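Frequently Asked Questions – Sullstead Letter Tiles and Custom Word Sets

Ordering

What is the minimum order?
One set. A set is any number of letters cut from the same batch of stock and finished together. Orders of 14 or more sets are priced by the quote desk and do not go through the online cart.

Can I order single letters?
Yes. Select Loose Letters in the cart and enter the characters in the order you want them packed. Letters are packed in the sequence entered, including repeats. The field accepts 199 characters. Longer texts must be sent as a plain text file.

Do you supply accented characters?
Acute, grave, umlaut, tilde and ring accents are available in the Flarkska and Magbanua faces. The Zisholm face has only the basic 26 letters, the numerals and a period. A request for an accented letter in Zisholm is treated as a custom cut and carries a setup fee.

My order number begins with 1535. What does that mean?
It is the prefix for orders placed through a school or library account. These orders are invoiced after shipping, and the payment page will show a zero balance until the invoice is issued.

Layout and spacing

How much space should I leave between letters?
For words set across, start with a gap of one quarter of the letter height and adjust by eye. Pairs such as AV, LT and TO need less. Pairs of straight-sided letters, such as HI or NM, need slightly more.

Can letters be set in a column?
They can. Stacked text is harder to read than text set across, so keep it to short words. Center each letter on a common vertical line and do not align the left edges. I and W in the same column will look uneven with any other method. Gaps in a column can be smaller than gaps in a row – readers tolerate tight vertical spacing better than tight horizontal spacing.

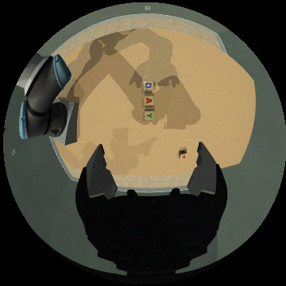 Image: computer rendering, three letter blocks in a column. 

Is there a template for long words?
A printable spacing sheet is included with each order. It has a baseline, a center line and tick marks for the three standard letter heights. Print at 100 percent. Most printers default to "fit to page", and this will throw the tick marks off.

Which face is easiest to read at a distance?
Flarkska. It has the widest counters and the heaviest strokes. Magbanua has thin cross strokes that fade against a busy background.

Finishing and care

Can I paint unfinished letters?
Yes. Sand with 600 grit paper, wipe off the dust, and apply two thin coats of water-based paint. Oil-based paint works but takes longer to cure, and cut ends absorb more of it. Seal the ends first if an even color matters.

How do I clean finished letters?
Use a damp cloth and dry them right away. Do not soak them. Alcohol wipes dull the clear coat.

Are the letters suitable for outdoor use?
No. The clear coat is not UV stable, and the stock will swell if it stays wet.

Shipping and returns

When do orders ship?
Stock sets ship in two business days. Custom cuts ship on the Friday after the proof is approved. Proofs left without a reply are held, not canceled. December orders for custom cuts close when the shop calendar is full, and the cart will show a notice.

Can I return a custom set?
Only if a letter is damaged, missing or different from the approved proof. Check the proof for spelling before you approve it – the shop cuts exactly what is on it.

Who handles file and proof questions?
Danilo Mangubat at the proof desk. Put your order number in the subject line and attach the file to the same message.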